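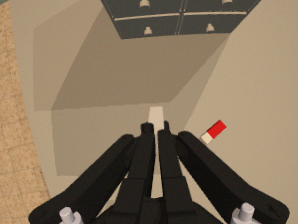 The Robotics Practicum at the Hauksdóttir School of Engineering meets on Monday afternoons, and for the first half of the spring term its students do not touch a physical machine. They work at desks, in simulation, on a single assignment that the faculty has refined over several years and that the students call the drawer task. A block must be picked up from a table and placed in an open drawer, and the drawer must then be closed. A person does this without thinking. A student team may spend most of a semester on it.

The practicum was established to give third-year students a sustained encounter with one problem. Earlier versions of the course moved through a new topic each week, and instructors found that graduates could describe many methods and had carried few of them through to a working result. Under the present arrangement, teams of three adopt the task in their first session and remain with it until the public demonstration in April.

"We wanted a project that could be explained to a visitor in one sentence," says Sarla Upadhyay, who has directed the practicum since it took its current form. "The difficulty should come from the work. It should not come from reading the instructions."

The instructions are indeed short. Each team receives a simulated workcell containing an arm, a table, a small cabinet of drawers and a block. The position of the block changes from one trial to the next, and so does the angle at which the cabinet stands. The team's program must locate the block, plan an approach, close the fingers on it, and carry it to the drawer without striking the cabinet. Teams are graded on 100 trials, the starting arrangements of which are kept from them until the day of assessment.

Most of the early failures concern the approach. Students new to manipulation tend to direct the gripper straight at the center of the block and assume that the fingers will take care of the rest. When the block lies at a diagonal to the fingers, one of them may land on top of it, or push it away before the other arrives. Teams learn to estimate the orientation of the block as well as its position, and to turn the wrist before descending. This single correction is usually the first large improvement in a team's results, and it generally arrives in the fourth or fifth week.

Lighting is the second obstacle. The simulator, a teaching package named Helero that is maintained within the school, casts hard shadows across the tabletop, and these shift with the arm and with the placement of the lamp. A program that finds objects by contrast alone will sometimes report the edge of a shadow as the edge of the cabinet. Dr. Upadhyay's staff considered softening the light for the benefit of beginners and decided against it. Students who meet the problem in the first month, they reasoned, will write more careful vision code in the second.
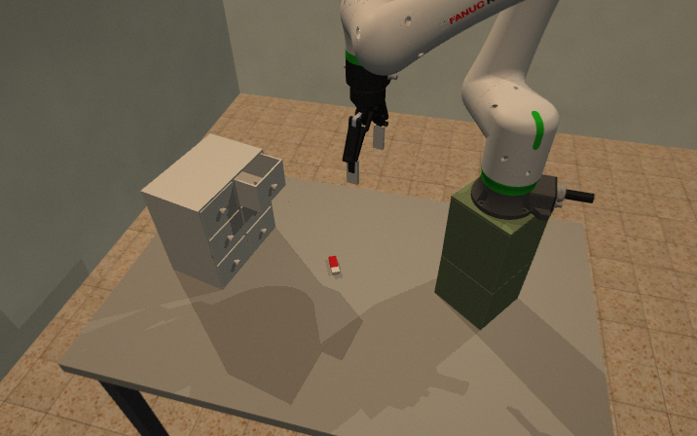
The drawer itself is harder than the block. In the standard version of the assignment it is already open when the trial begins, and the arm has only to release the block over it and then push the drawer shut. In the advanced version every drawer starts closed. The program must select the correct handle, hook or grip it, and pull along the line on which the drawer slides. An error of a few degrees causes the drawer to bind or the fingers to slip off the handle. Roughly a third of teams attempt the advanced version, and it is accepted among students that doing so means additional evenings in the laboratory.

Those evenings are supervised by Ineke Van Beek, the practicum's laboratory instructor, who came to the school after a career in packaging automation. Her review sessions are held without slides. A team plays back a failed trial at reduced speed, and each member is asked to state what the program believed at the moment the attempt went wrong. She does not permit the answer that the simulator was at fault until the team has examined its own records of the trial.

"In a plant, the line is stopped while you think," Ms. Van Beek says. "I would like them to practice thinking before anything is stopped."

Record keeping accounts for a considerable share of the final grade. Every team maintains a written log in which each change to the program is entered together with the result expected from it and the result obtained. Logs from previous years are kept in the laboratory and may be consulted freely. One of the most frequently borrowed belongs to a team that called itself Drarkico, whose members spent eleven pages on the question of how far the gripper should open before it descends. Too narrow an opening leaves no allowance for error in the estimate of position. Too wide an opening brings the fingers into contact with the cabinet when the block lies close beside it. The team finally made the opening depend on the distance to the nearest obstacle, and its method has been adopted, with credit, by several teams since.

Another group, Rallitz, is remembered for a different decision. With its assessment two weeks away, it discarded a planner that succeeded in most trials and that none of its members could fully explain. The replacement was slower and simpler. The faculty commended the team in its written evaluation, and Dr. Upadhyay now reads part of that evaluation to each incoming class.

Teams that pass the simulated assessment move on to the school's physical cell for the remainder of the term. The transfer is seldom smooth. Friction differs, handles have some play in them, and a camera that has been bumped by a passing elbow must be calibrated again. Each team is allotted 48 hours of machine time, booked in advance, and is expected to arrive with a written plan for every session. Unused hours may be given to another team but may not be carried over.

The April demonstration is open to families, local employers and students from neighboring high schools. Last year it drew 200 visitors to a room that was not designed to hold them, and the program has been moved to the main hall for the coming session. Each team will present one successful trial and one unsuccessful trial, and will speak for the same length of time about both. Questions from the floor are taken at the end of each presentation, with the youngest visitors called upon first.

Applications for next year's practicum are accepted through the school's registry. Candidates should have completed the introductory courses in programming and mechanics. Prior experience with robots is not required.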